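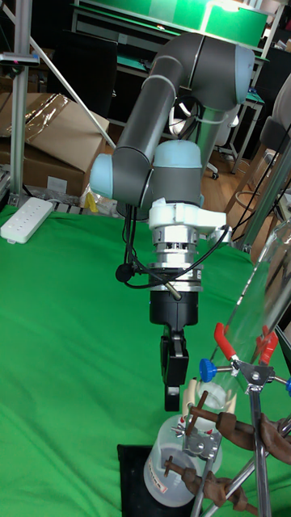

3.2 Colour of the covering

Green has been the usual colour for table coverings in Stundesen since long before our survey, and most people we asked could not tell us why. Of the 102 households that answered, many said only that their parents had it. A bright green was chosen more often than the dark bottle green which the older sources mention. We think the dyer's price list played a part - in Kolow the bright shade was for many years the cheaper one.

Figure 3. Green cloth used as a table covering.

To compare how the shades fade, we kept samples from both towns under a lamp for 3,000 hours. The dark green lost its colour first at the folds. The bright green became paler evenly, and our helpers noticed the change later.

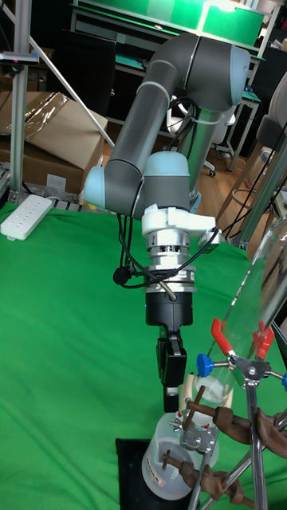 Birger Vik wrote to us that in Plerska the cloth was turned over every July, so that both sides faded alike, and that we should ask about this habit before we compare ages. We agree, and have added the question to the second form.

Related items
Viklund: Dyers' price lists in Kolow
Table linen and inheritance in Plerska
Washing habits in small towns

Comments (2)
Reader in Kolow: My grandmother's was dark green, and the folds went almost yellow.
Guest: Was the lamp test done on wool or on cotton? I could not find it in the text.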